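Print this article | E-mail to a colleague

Filed under: Home & Everyday Life > Working Papers

4. The bed as a sorting surface

4.1 Why the bed comes first

When we began the Ferska study we expected the wardrobe to be the center of the bedroom. It has the doors, the shelves and the rails, and it is what people show you when you ask where their clothes live. Our diaries tell a livelier story. Of the 153 tidying sessions logged by households in Dornport, a large share started on the bed, with the quilt pulled flat and the first pile set down before a wardrobe door was opened. We were delighted by how often this came up without our asking!

The appeal is easy to see once you have tried folding a week's clothes on a dresser top. A double bed is wide, soft and at a good height, and you can walk along at least one side of it. It also has a built-in deadline: the piles have to be gone by the time someone wants to sleep. Several diary keepers wrote down the hour at which they gave up and moved everything to a chair, and for most of them it was after 10 p.m.

4.2 Blankets and clothes share the space

The Jirnell checklist, which we used for coding, treats bedding and clothing as separate categories. This worked well for cupboards and badly for beds. A blanket on a bed may be in use, waiting to be put away, or simply where it always is, and a folded blanket next to folded jeans looks like part of the same job. After 15 trial sessions we added a code for "soft items at rest," meaning any blanket or throw that lies on top of the made bed, whether folded, rolled or bundled. Agreement between coders improved right away, and the new code opened up a lovely question about where on the bed people put such things.

The foot of the bed and the area by the headboard were the two favorites for blankets. Clothing tended to go in the middle. The stack in Figure 1 follows this pattern closely, with jeans on top of a white-and-beige garment, a gray fleecy blanket across the foot and a dark green one bundled up near the headboard.

4.3 The chair and what it holds

Every home has its halfway place, and in our material it was very often a chair. Jackets go over the back, and other things follow. We had planned to code the chair as clutter, but the diaries talked us out of it. People described it as the spot for clothes that had been worn once and would be worn again, and they could usually say what was on it without looking.

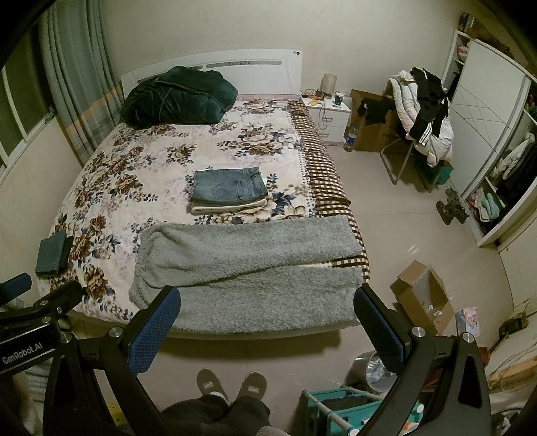
Figure 1. Folded clothing and blankets on a double bed, with a chair of garments beside the wardrobe.

A chair of this kind fills up at its own pace, quite apart from the bed. Households that cleared the bed every evening often left the chair alone for days, and they seemed perfectly happy with that. The Vasilakis scale, which scores a room by how many surfaces are free, gives both the same weight. We think the chair deserves a score of its own, and in Section 6 we suggest one that takes in how long garments stay there as well as how many there are.

Small items need a word too. Mugs, chargers and cables gather on nightstands and rarely entered the diaries at all, even when the writer had spent an hour on the rest of the room. We would love to see a follow-up that looks at the nightstand alone.

Contact the editors | Copyright Ferska Working Papers, all rights reserved | Back to top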